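The Scale at Pindberg

Paora Bright had the post office at Pindberg for eleven winters. It was one room with a counter, a stove, a wall of brass boxes and a scale that could weigh anything up to 275 pounds. The scale was older than the building. It had come up from Lekik on a hay wagon, back when Lekik still had the mine and Pindberg was only a place where the road stopped.

People used it for more than mail. They weighed calves and sacks of seed. The Nernitz boys weighed themselves every December and wrote the numbers on the door frame in pencil. Paora let them do it. The rules said the scale was for postal use, but the rules were printed in a book that was kept under the short leg of the counter.

The letter came in the morning with the rest of the mail. It said the office would close at the end of the month and that customers would be served from Lekik. It thanked her for her service. She read it standing up, put it in her apron and sorted the rest. There were 185 boxes on the wall and mail that day for nine of them.

Rewi came in before noon, as he always did, to ask if there was anything from his daughter. There was not. He stayed by the stove anyway and warmed his hands.

"They're closing us," Paora said.

"Who is?"

"The letter doesn't say. It's signed with a stamp."

Rewi thought about that. He was a slow man and she had learned to wait for him. He had been a surveyor, and he still looked at every room as if he might have to draw it later.

"What happens to the scale?" he said.

"Doesn't say that either."

"Then it isn't on their list."

She told him that was not how it worked. Everything was on a list somewhere. He shook his head and asked to see the inventory, and she found it for him in the drawer with the string and the dead pens. It ran to two pages. The stove was on it, and the counter, and a flag that had gone to moths before her time. They read it twice. There was no scale.

"It's been sitting here all these years," Rewi said, "and it doesn't belong to anybody."

The word got around by supper. Some people wanted it in the church. Old Nernitz said it should go to his barn, where it would get some use, and there was an argument about it in the road that went on until the light was gone. Paora did not take part. She stayed inside and peeled the names off the brass boxes with a butter knife. Most came away clean. A few tore, and she left those.

On the last day of the month a truck came from Lekik for the stove and the counter. The driver was a young man with a cold. He had the same two pages she did, and he made a check beside each thing as it went out the door. When he was done he looked at the scale for a while.

"That's not on here," he said.

"No," said Paora.

He blew his nose and drove off. It had started to snow a little, and the room was already cold with the stove gone. Rewi came in at his usual time. He had not heard about the stove, or had forgotten, and he stood in the corner where it used to be with his hands out.

"Anything?" he said.

She had been saving it since morning. She gave him the letter, a thick one, and he turned it over and put it on the scale without opening it. The needle did not move. It was not made for anything that small. They both watched it for a minute all the same - then he picked the letter up and went home with it inside his coat.

The scale went to no one in the end. Paora locked it in and kept the key, and people who had something to weigh came to her kitchen door and asked. She wrote their weights in an old receipt book. What the office had left her fit on the kitchen table, most of it in a plain brown cardboard box, open at the top, with a bit of clear tape folded over the front edge. The string was in there, and the pens, and the torn names. She meant to go through it in the spring. Through January she used the string, a length at a time, and when Rewi wrote back to his daughter she walked the letter down to Lekik herself.

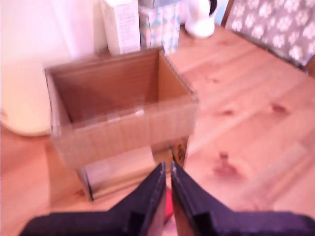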